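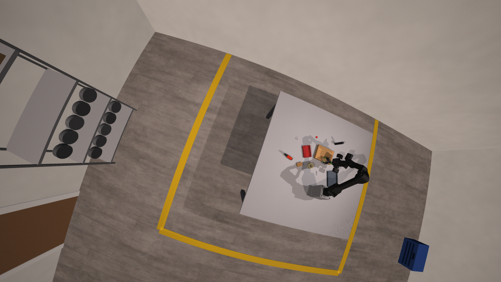 Dean Lambert asked under the last list whether the polygon check still applies to small clutter, now that most people run Zalolov on newer machines. It does. One mug is no trouble, but players fill shelves with them.

2025-02-17
By Lorraine Lightfoot

Search downloads Go

Object upload checklist, Collet section

Work through this before you send a file. Mark each line pass, fail or n/a and put your comments under it, as I have for the Sirell garden bench set.

1. File opens in a clean game with no other downloads installed.
Pass. Tested with an empty downloads folder.

2. Polygon count. Limit is 700 for clutter and 3,950 for furniture.
Bench passes. The plant pot was over 1,000 and went back. Take the inside faces out below the soil line, they never show.

3. Every recolour shows in the catalogue.
Fail. Two of the 4 colours share a swatch, so the dark green can't be picked. Redo the thumbnails in Cisilis and save again.

4. Object has its own ID and does not replace anything from the base game.
Pass.

5. Shadow present and the right size.
Pass on flat ground. On a slope the bench shadow sits slightly high. Left as a note, not a fail.

6. Characters can reach it and use it from each side you say they can.
Pass from the front. The description said both sides, so the description has been changed.

7. Price and catalogue text filled in, no placeholder words.
Fail. The pot still said "name here".

8. Credits for any mesh or texture that is not your own.
Pass. Wood texture by Anneli Nieminen, terms linked.

9. Old versions removed from the zip.
Pass.

Result: hold. Lines 2, 3 and 7 to be fixed and tested again from line 1.

Comments

Barry Penrose
Can line 5 have a proper rule? I had a lamp failed for it in November and a worse one went through.

Lorraine Lightfoot
Fair point. From now on it is a fail only if the shadow floats on flat ground.

Maj-Britt Söderlund
New pot sent. It's 640 now and the name is in.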